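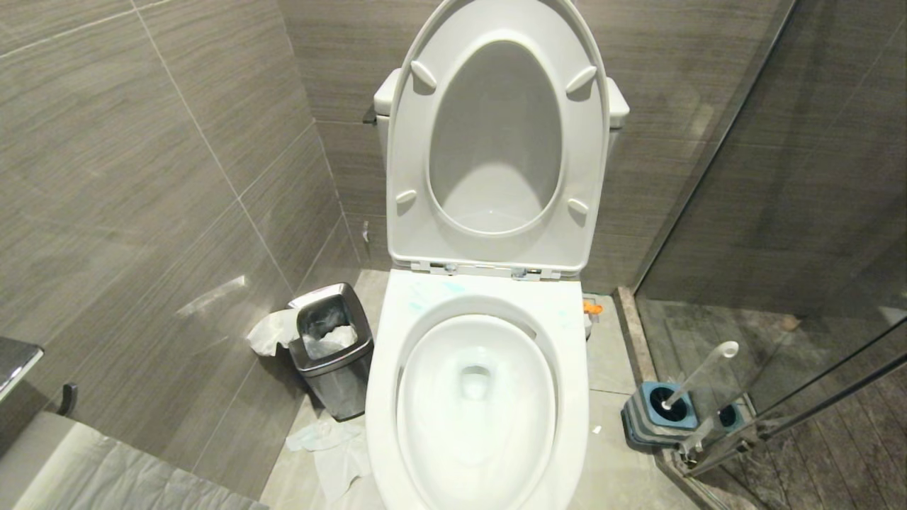
The Saturday-morning bathroom, on any morning but Saturday

April 25, 2018

I grew up in a house where the bathroom got cleaned once a week whether it needed it or not, and I have spent most of my grown-up life quietly rebelling against that and then coming back around to it. My mother had a song for it (a hymn, sung much too fast) and you could tell which verse she was on by how hard she was scrubbing. I don't have the voice for it, so I put the radio on.

Our little bathroom has room for the toilet, the trash can and the brush, and for one person with her elbows in. That's really all it needs! I start with the seat and lid both up, and I do the back of the rim first, right in front of the hinge, where the blue-green streaks and smudges are. I skipped that bit for years. You clean the bowl, you clean the seat, and that strip in between just goes along for the ride until somebody's mother-in-law visits.

The hinge gets an old toothbrush and so do the four little bumpers under the seat and lid, which hold on to more than you would think. Then the underside, top to bottom, then the bowl with the long brush, then the outside of the bowl, and the flush lever last. I always forget the flush lever – small, dark, off to the left, and the one thing every single person in the house touches.

The trash can I have a real soft spot for. It's brushed stainless steel, square, a little tapered, and I bought it in December with a gift card after dithering between it and a plastic one for far longer than any trash can deserves. It has no lid, so when it fills up with tissue it lets the whole world know, and there's usually a piece hanging over the side and another one that landed on the tiles. I empty it before I wash the floor and never after. I have done it the other way around and ended up chasing bits of tissue across wet tile in my socks.

Then there's the gap on the right, between the toilet and the wall. Something orange is back there, maybe a cap or the top off a bottle, and it'll come out with the rest when I get down there with the cloth. The brush holder, gray and blue, lives over by the stone curb and gets a rinse of its own.

The whole business takes me two songs and the weather report. Afterward I make tea and sit down, and for a good hour I'm unreasonable about anyone using the room.

6 comments

Nnamdi Anozie
Toothbrush on the hinge, yes! My aunt used a cotton swab and she would not be argued with.

marigold_k
Do you take the seat all the way off? Mine has caps that pop up on the hinge and it lifts right out.

Author
I've done it twice, Marigold, and both times I put it back on crooked. I leave it be now.

Tess R.
Small can with no lid is the way to go. We had the pedal kind and the pedal went in a year.

marigold_k
Crooked is a risk, I'll give you that.

Joan in the valley
Which hymn?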